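**Thread: Does Jakab relabelling help two-arm sorting?**

**polorari_dev** (31st March)

Following up on the Linen results. We trained two policies on the same 792 demonstrations of small electrical parts going between a brown mat and a blue tray. One used the raw operator commands as targets. The other used the Jakab method, where each command is replaced by the pose the arm reached two control steps later. Parts are push-button switches, terminal blocks and similar.

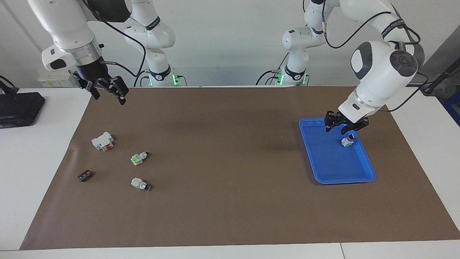 The relabelled policy drops fewer parts over the tray but is slower to start each reach. My reading is that the raw commands run ahead of the arm, and the policy learns the operator's overshoot.

**kestrel44**

Did you retune the gripper threshold for the second policy? Relabelling shifts the close signal as well as the pose. You may be measuring that.

**polorari_dev**

The gripper channel was left raw in both. Only joint targets were changed.

**mo_zasen**

Then pose and gripper are out of step by two steps in one policy and not the other. I don't accept the comparison as it stands. In June we saw the same gain on Zasen from delaying the close signal alone, no relabelling.

**polorari_dev**

Fair point on the offset. I don't think it explains the slow starts, which come well before any grasp. The head view is used by both policies, with the same crop.

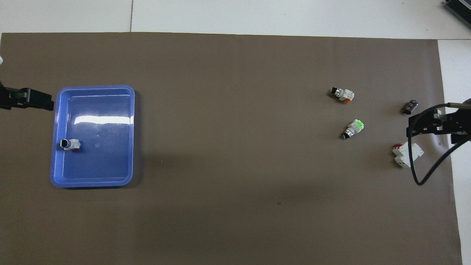 I can run a third policy with raw poses and a delayed close. It would use the full set of up to 904 demonstrations, including the ones we filtered out.

**kestrel44**

Please keep the 792. Changing the data as well makes it unreadable.

**mo_zasen**

Agreed with kestrel44. Same seeds too.

**polorari_dev**

OK, 792 and same seeds. Will post the drop rates in this thread.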